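Home Explore Notices Log in

Tosthorpe Trade Fair Office
2/28/24

1/ Registration for the July wholesale fair in Tosthorpe is now open to overseas buyers.

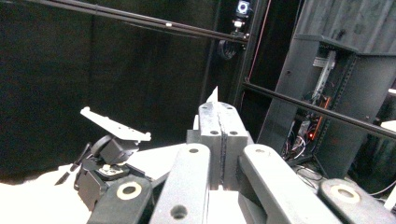 2/ The halls will hold 1,451 stands. Household goods are in Hall 3, with Wutix and Colutano among the exhibitors.

3/ Registered buyers may request an interpreter for up to 5 hours a day. Requests go through the Li Street desk.

4/ Shuttle buses leave the rail station every half hour. Badges must be shown on boarding.

We use cookies to improve your visit. Accept Manage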